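Home Archive Threads Search Subscribe Help

Vornstead Home & Kitchen List
Message 332
Subject: Re: mats under hot dishes, and the sideboard top
From: Othmane Lamrani

Hi all,

On Sunday morning before coffee, Petra in Stoltdale wrote:

> Has anyone found a mat for under casserole dishes that doesn't
> leave a mark on old shellac? I've ruined one corner of my aunt's
> sideboard already and I'd like to keep the other three. I have
> been using folded dish towels but they slide, and my husband
> says the table looks like a laundromat. Cork crumbles on me.
> Rubber sticks. Felt smells when it gets gravy in it. What do
> you all use? Round would be best, my dishes are round. Also is
> it safe to glue felt to the bottom of something scruffy or is
> that asking for trouble?
>
> Petra

Petra, oh boy, have I been down this road! Our dining table came with the house, which was built in 1865, and I like to think the table isn't much younger (my wife's opinion is that it came from a hotel sale and I should quit telling people otherwise). Whatever it is, it has shellac on it, and shellac and a hot dish are not friends. We have a white ring at my end the size of a pie plate. I did that. It was a lentil thing and it wasn't even good.

So I have opinions about mats. I've got a drawer of them now, one of the deep ones next to the stove, and last week I finally dumped the whole thing out on the counter to see what was worth keeping. We had three wooden trivets with the feet missing, a tile somebody gave us with a rooster on it, a stack of the woven kind, and then all the thin flat ones I've picked up over the years at Tsolakis, mostly out of the bargain bin by the register. I love that bin. I can't walk past it.

The woven ones went first. They look nice for a month and then tomato gets down in the weave and that's it, you own a tomato mat. The tile I kept for sentimental reasons, but I glued bumpers on the bottom because bare tile on an old finish is a scratch waiting to happen. The wooden trivets I'm going to fix, I've been saying so since last March.

The thin ones are where I'd point you, with some warnings.

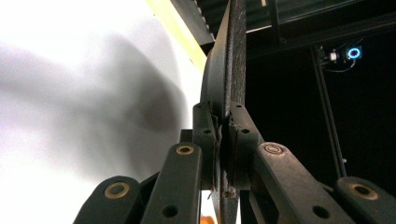 Thin mats live or die by their edges and their faces, and I check both before one goes anywhere near the good table. I run a thumb along the edge first, all the way, and then hold the thing up and look at it side-on, and you'd be surprised what shows up that you'd miss with it lying flat. Scuffs are the big one for me. The surface on that dark charcoal piece has the look I usually go for, matte and speckled and a little rough (rubber or cork sheeting is what it makes me think of), and I like a curved edge under a round dish, but look at the frayed bits hanging there and the little pale flecks. Once a face starts scuffing or peeling like that I wouldn't put it on shellac. Crumbs of anything get between the mat and the finish, somebody slides the dish over to make room for the bread, and now you've got sandpaper. Fine for the porch. Fine under a plant, with a saucer.

Now, your cork. I think you may be buying the very cheap stuff, where the grain is big and you can practically pick it apart with a fingernail. The finer grain holds up much better in my experience. Don't put it in the sink! Wipe it, stand it on its edge to dry, leave it alone. My mother-in-law soaked a set of ours overnight as a kindness and they came out shaped like potato chips.

Your rubber problem I know well. The sticking, at our house anyway, was always on a warm day with something heavy left sitting, and it was worse on the table than on the sideboard. What fixed it for me was putting a layer of plain cotton underneath, cut a bit smaller than the mat so it doesn't peek out. An old pillowcase is plenty. It doesn't slide the way your folded towels do, I guess since it's one flat layer with the weight spread over it, and your husband won't see it.

As for gluing felt onto something scruffy - I'd say no. I tried it. I had one with the bottom starting to go and figured a felt backing would hide the damage and hold it together, so I glued it, weighted it down with cookbooks, the whole production. The felt stuck beautifully to the loose layer and the loose layer let go of everything else. If the surface underneath is coming away then the glue only has that to hang onto. On a sound one, sure, go ahead, thin coat, and let it cure a few days before any heat gets near it. Press the middle first and work out.

Size: I like the mat a good inch bigger than the dish all the way around. My biggest casserole runs 27 centimeters across (it's a French one, sorry for the metric) and most of the round mats in stores are a hair too small for it, which is how I got the white ring to begin with. Trace the dish on newspaper and take the newspaper to the store with you. You'll feel silly for a minute.

And on the corner you've already marked, please don't go at it with the mayonnaise and ashes trick until you've read the old thread on white rings. It's a long one, over 300 messages, and half of them are people arguing about mayonnaise, but Dolores had good advice near the start about trying the gentlest thing first and stopping the second it looks better. I stopped one rub too late on mine and now I have a shiny ring where I used to have a white one.

One more thing and then I'll let you go. Store them standing up if you can! I took the divider out of an old record crate and they go in there like albums, and I can flip through and grab the size I want. In the drawer they were stacked with the tile on top, and I'm sure that did the thin ones no favors. Baso (our cat, for the newer folks) has claimed the empty drawer, so I couldn't put them back now if I wanted to.

Let us know what you end up with. And if you're near Tsolakis, leave me something in the bin.

Othmane

Last updated: Sunday, 9:40 p.m.

Comments (4)

petra_s
Thank you!! Pillowcase is cut and under there right now. Husband hasn't noticed.

Gil
I disagree on felt, mine has been glued on for years. Mine was new when I did it though, so maybe we agree.

Dolores W.
It was mineral oil and a soft cloth I said to start with, in case people can't find the thread. And test it underneath first.

marnie in Stoltdale
Does the record crate have to be the wood kind? I have a plastic one in the garage.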